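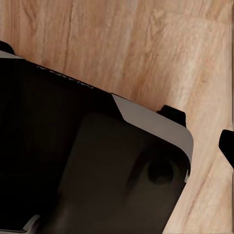

Koltimar Simulation Project – Wrist View Gallery

Koltimar is the spring project of the robotics elective at Barnis Technical College. Students write and tune the controller for a simulated arm with a two-finger gripper, working in a rendered indoor scene. The renders on this page are from the task development phase. The task set, the scoring script and the reset routine were written by the class; the arm model was supplied with the course.

Every team works from the same base scene. An episode is 30 seconds of simulated time. A team submits one controller and one configuration file, and the grading machine runs 100 episodes with randomized object positions. Changes to the configuration after submission are not accepted.

Render 1. Black object on light wood, fingertip at right

Objects with a flat, dark body are hard for the edge detector. A recessed panel produces a second contour inside the outer one, and the early version of the detector often returned the inner contour as the grasp outline. The current version keeps the outermost closed contour and discards anything nested in it. The light bevel at the corner gives the strongest gradient against the wood and carries most of the weight in the pose fit.

Fine print on the body is below the resolution of the view and is not used. Wood grain is handled with a blur before edge extraction. Too much blur rounds off small tabs along the rim, so the kernel size is left as a team setting.

Render 2. Fingers on either side of the cabinet's edge board

Alignment with a vertical board is scored separately from the grasp. The measured quantity is the yaw error between the finger plane and the board face, with 90 degrees between approach direction and finger travel taken as the reference. Both fingertips should be at the same height in the view before the close command is issued.
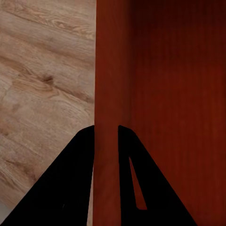 Yaw error is sampled at the close command only, so a controller may correct late without penalty. Most teams used a proportional correction with a dead band. The Kovalchuk group added a small integral term – it removed the steady offset but increased settling time, and the group withdrew it before submission. The Biklow group estimated board position from color alone. That works where the board is clearly lighter than the panel behind it and degrades where the transition between the two is gradual.

Contact is modeled with rigid fingers and a fixed friction coefficient. Results should not be read as a prediction for hardware. A finger that grazes the board in simulation may slide along it, where a physical finger could bind.

Notes on the renders

Color and exposure are as output by the renderer. Teams logged some 164 test runs on the shared machine by the end of May, and joint logs are kept for all of them. Logs are stored as plain text, one row per control step – time, joint positions, finger opening, contact flag. Requests for the scene files go to the project desk.

© Koltimar Project, Barnis Technical College | Contact the project desk | Back to top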